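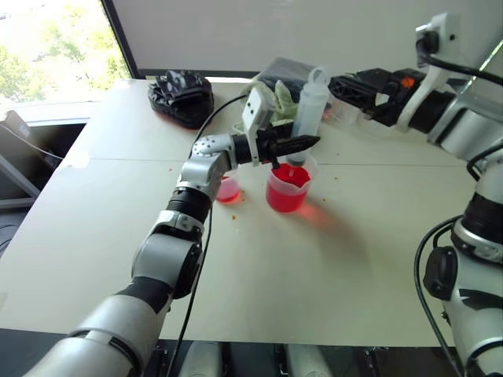
I own more measuring cups than plates. I hadn't noticed until I moved in December, when the box marked KITCHEN, GLASS took two trips and the plates came over in a tote bag with the spatulas. Most of the cups are plastic, despite what I wrote on the box, and most of them came into my life because of red food coloring.

It started with hummingbird nectar, moved on to shaved ice syrup, and has settled, for this summer anyway, on colored water for the kids' table at the block party. Colored water is the cheapest entertainment there is. You give a child a beaker, a squeeze bottle and a second, smaller cup, and that child will pour red into less red for an hour. I know adults who do it too. I am writing this with pink thumbs.

So, some opinions about equipment, earned the slow way.

A beaker needs a spout and a handle. I have a Havholm jug with neither, bought because it looked handsome on the shelf, and it pours down its own front like a toddler drinking soup. The plain graduated kind with a little beak costs less than lunch. Get one that goes well past 800 milliliters if you can, because you will want to mix 700 and there should be some air left over for your mistakes.

Squeeze bottles are a deeper subject than they have any right to be. The clear ones look smart until they've held anything red, and then they look like evidence. The cloudy white sort hides its past better. I like a cap with a loop on it, partly because you can hang it up to dry and mostly because a loose cap goes under the refrigerator, where I already keep several. Hold the bottle over the beaker at a slant, nozzle down, and squeeze from the middle. If you squeeze from the bottom it burps.

As for the color itself, I use the Pralteo liquid drops, and I use too many. The bottle suggests 3 drops to a cup, a number chosen by someone who has never been asked for "the reddest one." Start weak in the small cup. You get a shallow pink that tells you nothing, you shrug, and then you overdo it in the big one. I have tried to skip the small cup and go straight to overdoing it, and somehow the result is worse.

Then there's the table. A white table is a terrible place to do this and also the only place worth doing it, on account of the glow. Put a beaker of strong red near the window and it throws a patch of pink across the surface that I have, more than once, tried to wipe up. I did this with a cloth. I did it again with a wetter cloth.

Real spills are another matter. Mine is a Godoy folding table, the white top of which is now faintly freckled at one end, and I've made my peace with that end. Baking soda paste gets most of it. Time gets some. A placemat gets the rest, if it's a big placemat.

The bed is a Zinus and has a pink handprint on the frame. I don't know how far the party spread last year and I'm not going to ask.

Next batch is green, 300 milliliters to start – I'm told it stains less. I've bought another cup for it.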